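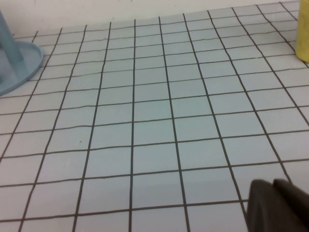 Page 2 sur 12

Foire aux questions : Lepik, module de perception

Faut-il recalibrer à chaque démarrage ?
Non, rassurez-vous ! Lepik garde la dernière calibration en mémoire, et tant que la caméra du poignet n'a pas bougé, vous pouvez reprendre tranquillement là où vous en étiez.

Mon quadrillage n'est pas parfaitement droit, est-ce gênant ?
On nous le demande souvent (et on comprend l'inquiétude). Lepik ajuste le plan sur environ 156 intersections, si bien que quelques traits qui ondulent ne changent pas grand-chose au résultat.

Et si la pince cache une partie des cases ?
Les croisements masqués sont simplement ignorés. Pour en exclure d'autres à la main, ouvrez l'onglet Masques de Kudgate.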